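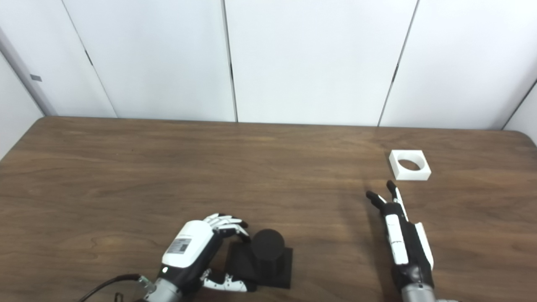

Katia Guerra asks whether the left hand is the one that wouldn't let go, and if so, why on earth it still has a job.

Fair question, Katia. Yes, it's the left one. It still has a job for the same reason the rest of us do. Replacing it takes a purchase order.

OK, the whole story, seeing as three of you have now messaged me separately.

The task is pegs. Black peg on a square base, white block with a round hole in it. Peg goes in hole. My nephew cleared this level before he could talk.

We do it over and over at Lullstead on a table, with two hands, and the software (ours is called Margaritis, don't ask, it was named before I got here) writes down every try. By Monday lunch we were at 1,286 tries on the current build and I had started to feel good about things. That should have been logged as a fault too.

Try 1,287. Left hand closes on the peg. Margaritis says open. Left hand reports that it is open. Left hand is not open. Left hand is squeezing that peg like it owes it money.

So now we've got a hand that's closed, a computer that believes it's open, and an arm that has been told the peg is safely delivered and it's time to go home. The arm goes home. The peg goes with it. On the way the peg meets the side of the block, and the block leaves the table at a speed I'd call ambitious.

It hit the door. Dendari was on the other side of the door - well, the delivery guy from Dendari, with a box of replacement fingertips. Say what you like about their shipping estimates, the timing was terrific.

No one was hurt. I want that up high in the thread so my mother can stop reading here.

The stop button, then. I hit it. It worked. What it does on our setup is freeze everything where it is, and I had somehow never thought through what "freeze" means for a hand that's already gripping. It means it keeps gripping. Calmly. Forever.

If that had been a finger in there and not a peg, the big red button would have held it in place for us. I did not enjoy having that thought. I had it several times on the drive home and once more at 4 a.m.

We had a sheet for this, by the way. "Releasing a held object after a stop." Step one was "command the hand to open." Thanks, sheet.

What we ended up doing was cutting power to the left hand alone, waiting for the motors to go slack, and peeling the fingers back one at a time. It took a lot longer than it sounds. The peg was fine. The peg is always fine.

The cause, for the people who like causes: the hand doesn't measure whether it's open. It measures how far the motors have turned and works out the rest. A tendon on the index finger had slipped off its guide, so the motor turned happily, the number changed, and the finger stayed put. The other fingers stayed closed too, and that part took us two more days.

That part was me. There's a setting that holds the other fingers if one of them looks like it's moving too easily. It's meant to protect the hand. I turned it on in December and wrote "probably harmless" in the notes. The notes have been read aloud to me since.

Went back through the logs for near misses. 223 tries where the open was slow enough that somebody should have looked. It got slower the whole way along, a nice smooth line. We had a chart of it. The chart was on the wall screen. We walked past it with coffee.

Changes so far. The arm can't leave until the load reading at the wrist says the peg has gone. The stop button drops power to the fingers after two seconds. Slow opens put up a message that you have to click away, and I already hate it, so it must be working as designed.

Also there is now tape on the floor and you stand behind the tape. I've stepped over the tape twice. Both times I was told.

One thing I'd still like an answer to: Nerside, who built the hands, say going slack on a stop is "not recommended" when something heavy is being held, as it'll drop. True! I'd rather buy new floor than explain the other thing. If anyone runs a setup that does both properly, please send me how, I'll read every word.

Someone asked if I still trust it. I trust it with a peg. I used to hand it the peg myself, with my actual hand, and I've stopped doing that.

New count started this morning. 192 so far with the tendon replaced, and no slow opens. The right hand has a tendon from the same batch, so guess what I'm doing tomorrow.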